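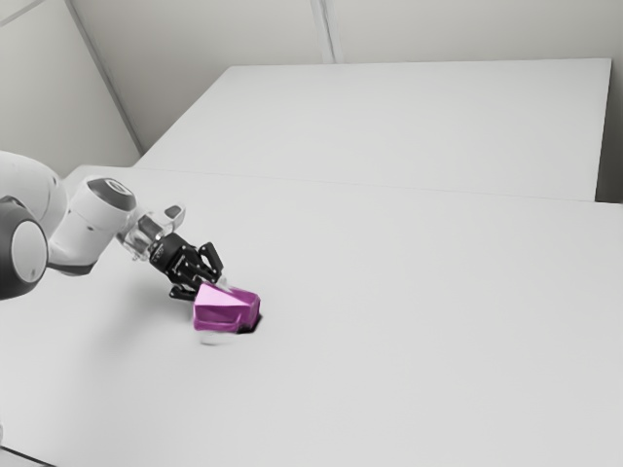 Render: white arm, black gripper, magenta block.

Thread on shadow noise in the Plisberg renderer, for anyone on the March build.

1/ Pale surfaces show grain first. Soft gray gradients have no texture to hide it.

2/ Raise light samples before camera samples. At Lilton we went from 8 to 33 and left the rest alone.

3/ Keep bounces at 3. At 7 the whites lifted slightly and render time doubled.

4/ Denoise last, with the normal pass on. Without it, thin seams smear.

5/ Saturated colors bleed onto white floors. Check the indirect pass before blaming the material.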